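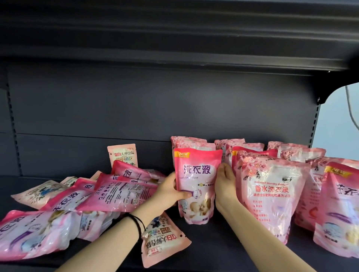
Soft packs are the hardest item in the store task. A box has six flat faces and can be picked from most of them. A pouch of laundry liquid changes shape when it is touched, slumps when it is set down, and slides over any other pouch it is lying on. The student robotics club at Traltetcombe has spent most of its year on this one kind of object.

The club enters a yearly student contest called Skomby. Teams get a section of store shelving stocked with goods in poor order. The robot has a fixed time to stand the goods upright in rows, front face out. Scoring is by item. A pack that is upright and facing the aisle scores in full. A pack that is upright but turned scores half, and one that falls within the next minute scores nothing.

Last season the club's robot, Meesuk, placed boxes and bottles at a fair rate and lost nearly all its points on pouches. Its control code used a fixed list of moves: find the item, pick a grip point, lift, turn, place. The list had no step for what to do when the item leaned.

Shahab Nouri, who leads the software group, dropped the list over the winter break. The new approach has the robot learn from people doing the same job by hand. In January the club began recording its own members as they tidied shelves, using a head camera set to see both hands and the goods in front of them. By the end of the spring term it had 2171 clips, of which 816 were kept for training.

The rest were thrown out for dull reasons. In many of them the head moved too fast and the labels blurred. In others the person leaned in so close that one hand left the picture. A few had good video but a clock error between the camera and the log file, and Nouri judged that fixing them would take longer than recording new ones.

Watching the clips changed the design of the gripper as well. People seldom place a pouch with one hand. One hand holds the pack upright while the other presses on its side, and the second hand often does more of the work. The pack is pushed up against its neighbors, which then help to hold it. Meesuk had two arms from the start, but the old code used them in turn. The second arm waited in a parked position while the first one worked.

The new code treats the pair as one tool. One arm closes on the pouch. The other carries a flat pad faced with soft rubber and pushes sideways with a set limit on force. If the limit is set too high, the row behind shifts. If it is too low, the pouch leans back within a few seconds of release. The club tested 13 settings before choosing one, and that value still needs to be changed for small sachets, which weigh so little that the pad knocks them flat.

Reading the label is a separate problem. The front of a pouch may be creased, folded under, or hidden by another pack, and product lines from the same maker often share a color. The vision group first tried to match the whole front panel. It now matches small patches of print and votes on the result. This works when a pack is upside down, and works poorly when only the bottom seam is showing. In that case the robot is told to pull the pack out a short way and look again.

Test runs take place on a shelf unit at Plesach, the workshop the club shares with two other student groups. Each run starts from a pile made by tipping a crate of goods onto the shelf. In the latest set of 100 pouch placements, the robot stood 71 upright and facing front. Most of the misses came from the bottom of the pile, where packs lie across each other and lifting one drags the next.

Nouri wants more clips of that case before the code is changed again. The recording plan for next term calls for deeper piles, slower head movement, and a short pause after each release so that the model can see whether the pack stays up.

Related articles
Two arms, one clock: keeping robot joints in step
How Skomby scores a shelf
Choosing rubber for gripper pads
Plesach workshop adds a second test bay
What to log when a pick fails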